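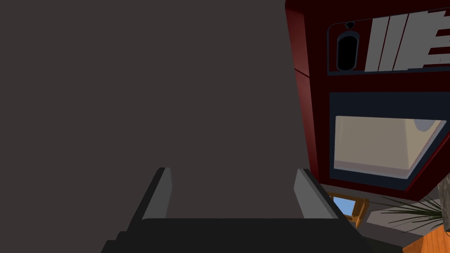 Adhesive notebook, March, bench 2

Lap shear on the Drostitz primer, second round. Picking up from the failures A. Reddy logged at the end of last month. Same substrate, same wipe, new lot of primer. Lot number is on the can lid; the side label has gone soft with solvent.

Prep
Coupons cut from the same sheet as before, deburred, wiped twice with isopropanol, one direction only, clean wipe each pass. Primer brushed thin and left 20 minutes uncovered. Shamim thinks that is too short at the humidity we have had. Sheet says 15 minimum, so leaving it alone for this round and changing one thing at a time.

Adhesive is the two-part Plisard, gray, mixed by weight on the small balance. The large one is still drifting and has been tagged. Bond line set with glass beads, a pinch sprinkled on one face only. Binder clips, two per joint.

18 joints made: 6 with no primer, 6 with old lot, 6 with new lot. All cured overnight at room temperature, then four hours in the oven at 60 C. Oven door seal is worn at the lower left corner, so everything went on the upper shelf.

Pull results
No primer: adhesive failure on all of them, clean peel off one face. Expected.
Old lot: mixed. Mostly adhesive, with patches of gray left on both faces near the overlap edge.
New lot: cohesive on five, mixed on one. Highest peak load was 671 N. The mixed one had a visible void near the center, my fault - too little adhesive and I did not re-spread it.

Scatter within the old lot is worse than I would like. Dagim asked if the can had been left open. No record either way. It was opened before the sign-out sheet existed.

Grips
Lower jaw slipped on two of the no-primer joints at low load. Re-seated both and pulled again. Curves for those are marked R in the folder; do not average them with the rest. Jaw faces need cleaning, there is cured epoxy in the serrations. Brass brush only.

To do
- Repeat new lot with a 40 minute open time (Shamim's point).
- Discard old can. Ask Apinya which waste drum, the list on the cabinet is out of date.
- Order more beads, small jar nearly empty.
- Send curves to Van Dusen once the R files are separated out.
- Oven seal: E. Ridgeway has the part number.

Fracture faces bagged and labeled, second drawer.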